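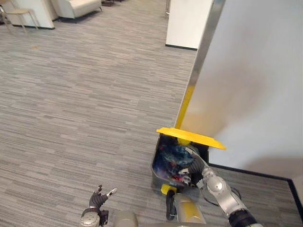
Clothes in the gray bin, yellow lid up.

I bought the Willholm pedal bin to hold laundry, having given up on wicker. Wicker snags socks and sheds little twigs, and my last basket unraveled on the stairs in front of company. The Willholm is gray plastic with a yellow lid you could land aircraft by. My wife says it belongs in a train station. She has a point, but train station bins have survived train stations.

Capacity is good. It takes 6 days of shirts and pants for one adult, or one evening of a teenager. The walls narrow toward the floor, so whatever you want is always wedged at the bottom, under the jeans.

The pedal is the best part. You step, the lid goes up, you throw. Jade Dawber, who lent me hers for a week before I paid for my own, warned me that the hinge squeaks in July when it's humid. Mine squeaks in every month so far. A drop of sewing machine oil bought me 2 quiet weeks.

Airflow is where it loses points. There isn't any. Put a damp gym towel in, close the lid, go away for the weekend, and you'll come home to something with opinions. The Pestia hamper I had before wicker was full of holes and smelled of nothing, but it also folded up whenever the cat leaned on it.
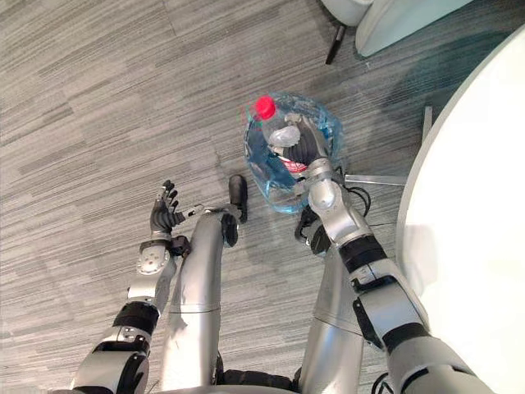
Can you wash the inside without taking it apart?
Tip it on its side in the shower and rinse it with warm water and dish soap, then leave the lid open overnight. The pedal rod can stay where it is.

Assembly took me 20 minutes, most of them spent on the Lolside website looking for the instructions. They sell it, and they list it under Garden. The pedal clicks in from the front and will happily click in upside down too.

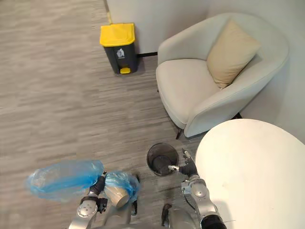
Lid down, pedal at the front.

Would I buy it again? Probably, in a duller color, if they made one. Four stars, and I'm keeping the oil handy.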